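# Is a big play kitchen set worth it, or is it all going under the sofa?

Asked by Rajkumari Katiyar, 2020-11-10

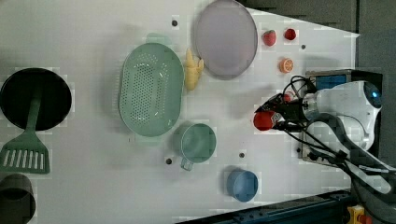 My niece turns 4 in March and the family has decided, without much input from me, that she is getting play kitchen things. I have been put in charge of choosing them. The kind I mean has a frying pan, a colander, a plate, a cup or two and then fruit: banana, strawberry, a slice of orange, that sort of thing. Everybody tells me children adore these. I have my doubts.

My own experience is that a child cooks one dinner, serves it to you, makes you pretend to eat it, and then the strawberry is never seen again. My brother's two had a Lokmont set and by the summer it was a pan with no food and a lid that didn't fit the pan. The shop also wants me to buy the Lokmont storage crate, which costs nearly as much as the set and as far as I can tell is a crate.

So what I want to know:

- Do the bigger sets get played with any more than the small ones, or do they just take longer to tidy up?
- Is there any point in the "learning" claims on the packet? The one I looked at says it teaches measuring. It has one measuring cup in it and nothing to measure.
- How do you store it so that it stays together? I don't believe in labelled drawers for a child of that age, before anyone suggests them.

She lives in a flat with a small living room and no playroom. Please don't tell me to buy a wooden cooker to go with it.

---

**Mamta Sengar**

I had the same doubts and I still have half of them, so take this as you like.

On size, I'd go small. We were given a large Prano set with 20 pieces of food in it and mine used the same handful every day. The banana was a telephone for most of one winter. The peas in a pod, the little fish and something I think was meant to be an aubergine stayed at the bottom of the bag. When I took half of it away and put it in a cupboard, there wasn't a murmur. I brought some of it back a few months later and it got treated as new, which was handy on a wet afternoon, but I wouldn't pay extra for that.

The pans and the colander are what lasted. A colander is a good toy. It goes in the bath, it goes in the sand, it goes on the head. Look for one with proper holes all the way through, as there are sets where the holes are only dents in the plastic and a child spots that straight away. Same with a slotted spatula or spoon. The flat plate hardly got used except as a lid.

As for learning, I don't think much of what's printed on the packet either. Give her a measuring cup and some dry rice in a washing-up bowl and she'll pour it back and forth for as long as you can bear the sweeping. You could do exactly that with a cup out of your own kitchen. She will learn the word "colander", I suppose.

Storage: one open tub, low down, no lid. I tried a fabric thing with pockets and it was a waste of money. The biggest pan goes in first, smaller bits inside it, flat things down the side. It takes 2 minutes and she can do most of it herself if you don't mind how it looks. Don't buy the crate. Any washing-up bowl does the job, and then you have the bowl for the rice.

One thing I would check is how the food is made. Hollow plastic fruit with a seam round the middle fills up with bath water and you won't enjoy finding out. Ours went in the bin after I squeezed the tomato. If you can't tell from the listing, ask the shop, and if the shop can't tell you, I'd leave it.

---

**povell_fan**

Get the Povell one, best on the market, my daughter is 11 now and still has hers. Worth every penny. The colours are lovely too.

---

**Rajkumari Katiyar**

Thank you Mamta, that's useful, apart from the rice, which I will be passing on to her mother as your idea.

povell_fan, still has it or still plays with it? I have a fondue set.

---

**Third Shelf Down**

Bit of a different view. I don't think the food is the waste of money, I think the pans are. Mine ignored the toy frying pan completely once she worked out there was a real one in the cupboard. A small real saucepan from a charity shop, an old sieve and a wooden spoon will get more use than any of it, and they don't crack when someone stands on them. The food is the bit you can't borrow from your own kitchen, unless you want teeth marks in your apples.

So I'd buy a bag of fruit and veg on its own. Nørgaard do a mixed one, or did when I last looked, though I thought it was dear for what it was and the lemon rolled under everything. Check the size of the small pieces against the age on the label, and if there is a younger child crawling about, take the little round fruits out altogether and keep them up high. I'd be strict on that one.

I agree about the tub. I disagree about taking half of it away. Mine noticed inside a day and I heard about it for a week.

If her parents haven't been asked yet, ask them. Half the play kitchens on our local selling page have hardly been touched, and there's usually a grandparent who bought them.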